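La tela sigue siendo el caso difícil

El software de control aprendió pronto a mover cajas. Con un paño arrugado, la percepción, la planificación y el cierre de los dedos vuelven a ser problemas abiertos.

Última actualización: 4/7/18

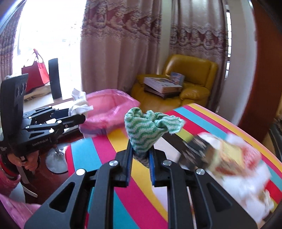 Un paño verde y blanco sujeto entre los dedos de una pinza manual, sobre una superficie de rayas. A la izquierda, una segunda pinza del mismo diseño.

Un cubo rígido se describe con seis números: tres de posición y tres de orientación. Un paño no admite esa contabilidad. Cada pliegue añade grados de libertad, y dos configuraciones casi idénticas a la vista pueden responder de forma opuesta al mismo tirón.

Amna Hashmi dirige el desarrollo de Mengal, un entorno de planificación para manipulación con dos pinzas que mantiene la empresa Distovden. Su equipo abandonó en marzo el modelo de malla completa que había usado desde el principio. La malla tenía 1907 nodos y su actualización bloqueaba el bucle de planificación cada vez que aparecía un pliegue nuevo.

«Simulábamos muy bien una tela que no era la que teníamos delante», resume Hashmi. «El error no estaba en la física, estaba en el estado inicial».

La versión actual trabaja con una representación reducida. Un módulo de percepción llamado Sallell estima el contorno visible, localiza candidatos a esquina y asigna a cada uno una confianza. Lo que queda oculto bajo un pliegue no se reconstruye: se marca como desconocido y el planificador lo trata como tal. De ahí salen 8 acciones elementales, entre ellas pellizcar, levantar, arrastrar y soltar, con parámetros continuos para el punto de agarre y la dirección.

Los estampados merecen un apartado propio. Un zigzag regular ofrece buena textura para el seguimiento, pero también repite el mismo patrón local a intervalos fijos, y el emparejador de características puede saltar de un periodo al siguiente sin que el error de reproyección lo delate. Sallell limita el desplazamiento máximo admisible entre imágenes consecutivas y descarta las correspondencias que obligarían a la tela a estirarse. Un fondo de bandas de color intenso complica además la segmentación: el borde entre dos bandas tiene más contraste que muchos bordes de tejido.

El segundo problema es la sincronización. Con dos efectores, cada trayectoria se registra con su propio reloj, y un desfase pequeño basta para que la apertura de una pinza aparezca antes del cierre de la otra. El modelo aprende entonces una transferencia imposible. Stedia, la herramienta interna de revisión, alinea ambas secuencias y señala los tramos en que el orden de los contactos no es coherente. En la última revisión marcó 136 episodios. Hashmi los repasó a mano con un compañero – una tarea que no piensa automatizar todavía.

El control del cierre es, en comparación, sencillo. Se ordena una apertura objetivo y se vigila la diferencia con la apertura medida. En un objeto rígido esa diferencia crece de golpe al tocar. En un tejido fino crece poco y tarde, a veces por debajo del ruido del codificador. Mengal combina por eso la señal de los dedos con una comprobación visual: si tras una elevación corta el contorno no ha cambiado, el agarre se declara fallido y se replanifica desde cero.

La replanificación tiene un coste. El sistema permite 4 intentos sobre la misma región antes de descartarla, un límite fijado por criterio de ingeniería y no por optimización. Con menos, se abandonaban esquinas válidas; con más, la pinza compactaba el paño hasta dejarlo peor que al principio.

Queda sin resolver la evaluación. El grado de plegado se mide mediante el área proyectada, una métrica cómoda que da por bueno un paño extendido del revés. El equipo estudia añadir un término de orientación del estampado, lo que exigiría volver a etiquetar buena parte del conjunto. La decisión está pendiente de la próxima versión de Sallell.

Compartido 136 veces · 3 comentarios

Comentarios

rgalan_ctrl
Lo del salto de periodo en patrones repetidos lo sufrimos con lonas a rayas. Acabamos añadiendo una restricción de longitud geodésica entre puntos. Es más lenta, pero dejó de saltar.

Pilar M.
¿El límite de intentos es por región de la imagen o por región de la tela? Si el paño se desplaza al soltarlo, no es lo mismo. El texto no lo aclara.

tornillo_suelto
Buen artículo. Me falta una tabla con los tiempos de planificación antes y después de quitar la malla.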